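Carpet tile

From the Clestholm Reference to Building Interiors

Carpet tile, also called modular carpet or carpet squares, is a floor covering made in separate pieces that are laid edge to edge to cover a room. Most carpet tiles are square. The most common size in offices is 50 centimeters on a side (a little under 20 inches), though larger squares and long narrow planks are also sold. Carpet tile is used mainly in offices, schools, libraries, airports and storage rooms, and less often in houses, where it is found in basements, playrooms and home offices.

Contents
1 Construction
2 Patterns and laying direction
3 Use in storage and work rooms
4 Installation
5 Care and replacement
6 Noise and comfort
7 Disposal
8 See also
9 Notes

Construction

A carpet tile has a face of yarn and a backing. The yarn is usually nylon or polypropylene, with wool used in some more expensive lines. It is tufted or, less often, bonded into a thin sheet called the primary backing. A heavier secondary backing is added below it. This is what separates a tile from a cut piece of broadloom carpet: the backing has to keep the tile flat and square without being stretched or tacked at the edges. Bitumen and PVC were the usual materials for many years. Other plastics, and felt-like cushion backings, have since become common.

The face of a commercial tile is usually short and dense. Loop pile is the most widely used because it holds up under foot traffic and does not show tracks. Cut pile is softer but marks more easily. Needle-punched tiles have no loops and are stiff, cheap and hard-wearing.

Weight varies with the backing. The Drarketti 400, a loop pile tile sold for classrooms and back offices, came in cartons that covered 42 square feet.

Patterns and laying direction

Yarn color is chosen partly to hide dirt. Solid colors show lint, stains and differences between one production batch and the next. Mixed grays, browns and blues with flecks or stripes hide these better, and they also make the seams harder to see.

Most tiles have an arrow printed on the back to show the direction of the pile. There are four usual ways to lay them:

Monolithic: all arrows point the same way. The floor looks closest to a single sheet of carpet, and stripes run on from one tile to the next.

Quarter turn: each tile is turned 90 degrees from its neighbors. With a striped tile this gives a checkerboard or basket-weave look.

Brick or ashlar: arrows point the same way, but each row or column is offset by half a tile.

Random: tiles are laid as they come from the carton. Only some patterns are designed for this.

Tiles of the same color can look lighter or darker depending on which way the pile leans toward the light. This is a normal effect and should not be taken for a batch fault.

Use in storage and work rooms

Carpet is an unusual choice for a warehouse but a common one for storage rooms inside office buildings. The room has often been an office before, and the floor is left as it was when shelving is brought in. In other cases the same tile is carried through a whole floor of the building so that rooms can change use without new flooring.
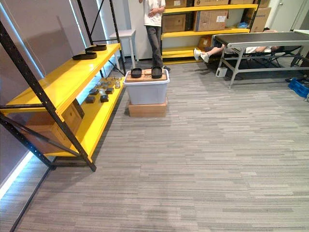 Storage rooms put a different kind of wear on carpet tile than offices do. There are fewer people walking, but more weight standing in one place, and more sliding of boxes. Freestanding metal shelving bears down on the pile through its uprights, and marks are left when it is moved. Light goods do little harm wherever they are kept. A cardboard box can be tucked beneath the lowest shelf of a rack, and a plastic storage bin can stand out on the floor on top of a flat cardboard box, which keeps the bin itself off the pile. Gray striped tile suits a room of this sort, as small scuffs from boxes and shoes tend to get lost in the pattern.

Plates of metal or hardboard may be placed under the feet of heavy racks to spread the load. Racks above a certain height are normally fixed to the wall or floor, and the fixing has to reach the structure under the carpet. Installers either lift the tile and cut a small opening or drill through it with a sleeve over the bit, since bare drill bits catch the loops and can pull a long run of yarn.

Carts and hand trucks roll with more effort on carpet than on vinyl or concrete. Large, hard wheels do better than small, soft ones. Where a cart follows the same path every day, a strip of hard flooring is sometimes set into the tile, with a flat trim on either side.

Carpet tile is not suited to rooms where oil, paint, food or chemicals are stored open, or where the floor is washed with a hose.
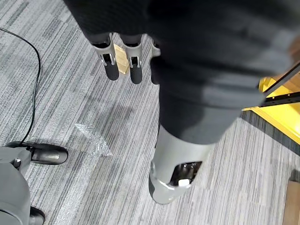 Installation

The floor below must be dry, clean, smooth and level. Bumps and old adhesive show through thin tiles, and grit keeps them from sitting flush. Cartons are opened and left in the room for at least a day before laying so that the tiles reach room temperature.

Work starts from the center of the room. Two chalk lines are snapped at right angles, and tiles are set along them in a stair-step order. Laying from the middle lets the cut tiles at opposite walls come out close to the same width. A first line placed carelessly leads to thin slivers at one wall, and these lift easily.

Tiles may be held in several ways:

Tackifier, a pressure-sensitive adhesive that stays sticky and lets tiles be lifted again. It is rolled over the full floor or applied in a grid.

Corner tabs, which are sticky plastic squares placed under the point where four tiles meet. They do not stick to the floor itself. The Starum tab, sold in rolls of 108, is of this kind.

Double-sided tape, used mostly in houses and for short-term floors.

Full glue-down, used on ramps and other places where movement would be dangerous. Tiles laid this way are hard to remove whole.

Tiles are cut from the back with a utility knife and a metal straightedge. Joints should be snug but not forced. Tiles packed too tightly will peak at the seams, and loose ones leave gaps that collect dirt.

Care and replacement

Regular vacuuming is the main form of care. Scraps of paper and packing material are picked up by hand first, as they can block the brush. Spills are blotted and treated with a mild cleaner. Too much water can get into the seams and loosen some adhesives.

The main advantage of carpet tile is that one piece can be replaced without touching the others. A damaged tile is pried up at a corner with a flat tool, the floor beneath is scraped if needed, and a new tile is pressed in with its arrow matching the old one. New tiles stand out against worn ones for a time. Some building managers take replacements from under furniture or from a closet and put the new tiles there, so that the change is less visible. Spare tiles should be stored flat.

In a handbook on small stockrooms, Deok-su Shim advised keeping a drawing of the tile layout with the spares, marked with the batch number and the date of each repair.[1]

Noise and comfort

Carpet tile cuts the sound of footsteps and of dropped objects. Cushion-backed tile does this better than hard-backed tile and is easier to stand on for long periods, but it dents more under narrow feet and wheels. Static can be a nuisance in dry rooms. Many commercial tiles contain conductive fiber to limit it.

Disposal

Used tiles were long sent to landfill because the face and the backing are difficult to separate. Some makers now take tiles back. Sound tiles lifted from an office are also resold or given away for use in workshops, garages and storage rooms. Nogueira, a reseller of used flooring, sorts lifted tiles by backing type and sells them in lots of 80.

See also

Broadloom carpet
Raised floor
Stockroom
Vinyl composition tile

Notes

[1] Shim, Deok-su. Floors and Shelving for the Small Stockroom. Clestholm.

This page was last edited on Dec 10, 2019.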